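Flillstead Concert Ukulele Bridge and Saddle Set

Komico Stringed Instrument Parts - Bridges, Saddles and Nuts

Thank you for stopping by our little corner of the parts shelf. The Flillstead set is the one we reach for most often when a concert ukulele comes in with a lifting bridge, and over the years it has become a bit of a favorite with home builders too. If you have never replaced a bridge before, please don't be nervous. Read this page through once with a cup of coffee, and then read it again with the ukulele on your lap.
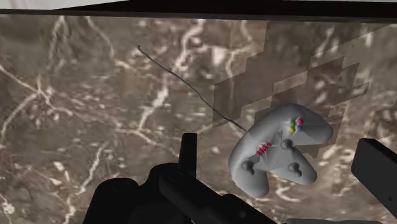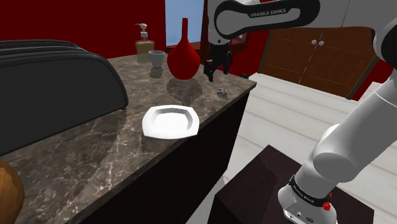 What comes in the set

You get one rosewood tie bridge, one bone saddle blank, one bone nut blank and a folded sheet of instructions written by Ivone Portela, who has been fitting these on her own bench for longer than she likes to admit. The saddle blank is left a little tall on purpose. Every ukulele is different, and it is so much easier to take bone away than to wish you had it back! The bridge comes sanded but without any finish, so you can oil it or leave it plain as you like.

Glue and strings are not included. We used to pack a small bottle of glue with each set, but it thickened up on the shelf in the summer heat, and we would much sooner you bought a fresh bottle close to home.

Will it fit my ukulele?

The Flillstead is made for concert size instruments with four strings and a flat or very slightly domed top. The saddle slot comes already cut, and the underside of the bridge is flat. For a domed top you will want to tape a sheet of sandpaper over the place where the bridge will sit, grit side up, and rub the bridge back and forth until it matches the curve. Go gently, and stop often to look for light under the edges.

If you own a tenor, please have a look at the Pugh bridge instead. It is a touch wider and has a heavier tie block, and the string spacing will feel more natural under your fingers. We are sometimes asked whether the Flillstead will do for a soprano. It can be made to, but it is a lot of wood to put on a small top, and we think you would hear it.

Placing the bridge

Measure from the nut to the twelfth fret, and then the same distance again from the twelfth fret toward the bridge. The front of the saddle belongs just behind that point, by 2 mm or so on most concert ukuleles, to make up for the way a string goes a little sharp when you press it down. Our instruction sheet has a drawing of this. Check your measurement against both outer strings before you mark anything - a bridge that is straight to your eye can still be crooked to the neck.

Clean off all the old glue and any finish underneath, right down to bare wood. Dry fit the clamp and its padding before the glue bottle is even open. Once it is glued, leave it overnight, and a full day is kinder still before you put any string tension on it.

A word about the bone

Bone has a smell when you sand it, and the dust is not good for you, so wear a mask and work near an open window. Start with 100 grit to bring the height down and move to something finer for the top edge where the strings rest. Keep the bottom of the saddle perfectly flat. A rocking saddle robs you of volume, and it is the first thing we look at when someone writes to say their ukulele has gone quiet on one side.

If you would prefer not to work with bone, we can pack the set with Plivoron blanks instead. Plivoron is a dense man-made material that files cleanly and sounds a shade softer to our ears. Just leave a note with your order.

Ordering

Part number: 151
Price: 34 dollars per set
Choices: bone or Plivoron blanks

We pack orders in the mornings, and Khải Khổng answers the shop email in the afternoons. Send him your scale length and a snapshot of the old bridge if you are unsure about the fit, and he will gladly talk it over with you before you buy. Sets can come back to us for a refund as long as the bridge has not been sanded or glued.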